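Week 6 handout: Can it do the dishes yet?

Short answer for those leaving early: no. Longer answer follows, and some of it will be on your problem sheet.

Last week Hanne Miettinen walked us through the Ploltero kitchen trials, run in simulation. Across 2632 attempts at small counter jobs (pick up a utensil, move a cup, put something down where it was asked to go), the arm finished 959. My nephew is nine and does better, though he has to be paid.

Keep in mind what a "chore" is once you write it down. "Clear the counter" is one line on a fridge note. For a controller it is a stack of smaller problems: find the thing, choose a grip, lift it, miss the cup, let go. Each has its own way of failing, and the errors add up politely until something falls over. 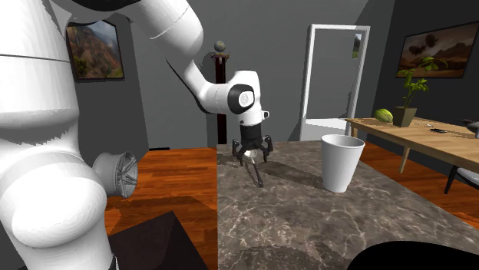
Thin tools are a special misery. A mug forgives a sloppy grip. Tongs swing, twist and have opinions about where their weight is. Trukaria's planner handled them best when it was given 40 seconds per move, a pace at which dinner becomes breakfast.

Shop floors are kinder. Dragica Pavlović's notes on the Krasniqi packing line (reading pack, section 3) describe an arm doing one motion all day with parts that always arrive the same way up. Your kitchen has never once offered this.

For next time: read the Barnska chapter on grasp planning, then write 200 words on one chore you would hand over today. "All of them" was submitted last year and did not pass.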